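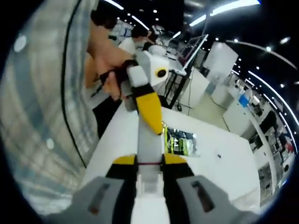
Two-handed demonstrations: first results

The Sullar group has finished its first comparison of one-handed and two-handed training data for tabletop work. The demonstrations were recorded in March with hand-held grippers and no robot in the room. A person does the task, the camera on each gripper records it, and the gripper's path through space is worked out afterward from the video.

Pauline Haslam's team collected 1855 demonstrations. After dropping those where tracking was lost, they trained two policies on sets of equal size. One saw only tasks done with a single gripper. The other also had tasks where both hands worked over the same part of the table.

Each policy then got 300 trials on the Remon arms. The two-handed set did better on handovers and on flat items such as printed sheets, which are hard to pick up without something holding down the far side. On plain pick-and-place there was no clear difference.

Tracking is still the weak point. When the grippers come close together, each one blocks a good part of the other's view, and the path can jump. Wide fisheye lenses help, as they keep more of the room in sight. The Pearce code now flags these jumps so that a person can check them before training.

A further 590 demonstrations are planned, mostly close-in work. Anyone who wants to record a session should write to Pauline. The write-up is on the Cekeo shared drive.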